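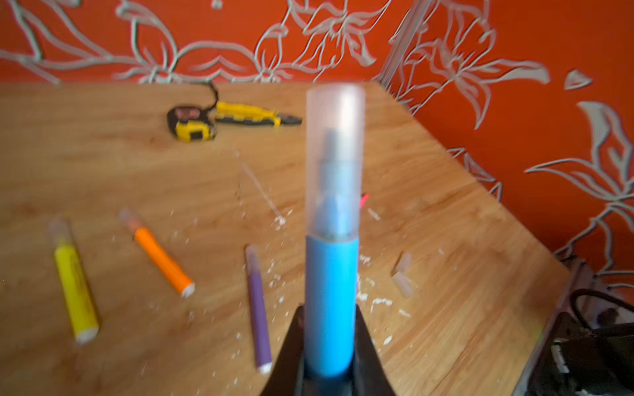 Photo: Lorraine Tamihana

Section 4. Setting Up Your Ward Lists

This section covers getting your voter list out of Fornetti and onto paper, phones and doorsteps. It assumes you have finished Section 3 and can log in. If you can't log in, go back to Section 3. Section 4 will only upset you.

You will need: a campaign account with Organizer rights, a printer you are on speaking terms with, and the list file supplied by your local election office. Fornetti reads the file in the format most offices send it. It does not read photographs of the file, however nicely lit.

4.1 Loading the list

1. Sign in and choose Lists, then New List.

2. Pick your district from the menu. If you are running in Grecu, check whether you want Grecu Ward or Grecu Township. They share a water tower and very little else. A candidate for the ward who knocks on township doors will meet many pleasant people who can't vote for her.

3. Click Choose File, select the list, and click Load. A file of 1,830 voters takes 8 minutes on an ordinary home connection. The progress bar stops at 95 percent for most of that time. Leave it alone.

4. When the summary page opens, compare the total with the number on the cover letter from the election office. If the two differ, stop and call the office before you go any further.

Caution: Do not click Load a second time while the bar is moving. Fornetti will believe you, and every voter in the district will exist twice. Some parties have been accused of worse, but you'll still have to fix it by hand (see 4.5).

4.2 Cutting the list into walks

A walk is a batch of addresses one canvasser can finish in an evening without coming to hate the candidate.

1. Open the list and choose Cut Walks.

2. Set Maximum Doors. The default is 95, chosen by someone who had never met a hill. For Wirkach and anywhere else with long driveways, bring it down until the walks on the map look like something you'd do yourself.

3. Tick Odd and Even Separately if the street is busy. Your canvassers will cross once and come back on the other side.

4. Click Preview. Drag the edge of any walk that strays over a river, a highway or the district line.

5. Click Save Walks. Each one gets a number. You may rename them, but keep the names polite. They print at the top of every sheet, and sheets get left on porches.

Note: Voters who have asked for no contact are left out of walks automatically. If a canvasser tells you number 11 is missing from the sheet and offers to pop in anyway, say no.

4.3 Response codes

Every door gets one code. Fornetti comes with these:

S Supporter
L Leaning our way
U Undecided
A Against
N Not home
M Moved
R Refused

"Very nice, gave me lemonade" is a U. So is "talked for half an hour about the bypass." Record S only when the voter has said in words that they will vote for your candidate. Campaigns that are generous with the S code have a lovely July and a confusing election night.

To add a code of your own, go to Settings, Codes, Add. Decide on your codes before the first walk goes out. A code added halfway through won't be applied to doors already knocked.

4.4 Printing and phones

1. Choose the walks you want and click Print, or click Send to Phone to pass them to the Lorkel app.

2. For paper, pick Large Type. Canvassing happens at dusk.

3. For phones, ask each canvasser to open the walk once before leaving the house. Lorkel stores it from then on and will work without a signal.

4. At the end of the shift, paper codes are typed in under Enter Results. Phone codes arrive on their own as soon as the phone finds a connection.

Caution: A printed walk is a list of people's names, addresses and political opinions. Collect every sheet at the end of the night and shred it once the results are in. The recycling bin outside headquarters doesn't count, particularly if you share a parking lot with the other side.

4.5 Removing a double load

1. Go to Lists and open the affected list.

2. Choose Tools, then Find Duplicates.

3. Click Keep Oldest. Any codes already entered are moved to the record that stays.

4. Go through the Unsure tab by hand. It will contain fathers and sons with the same name at the same address, and they both get a vote.

If the total still doesn't match the cover letter, delete the list and start again from 4.1. Walks cut from a deleted list are deleted with it. Continue to Section 5, Yard Signs and Who Has Them.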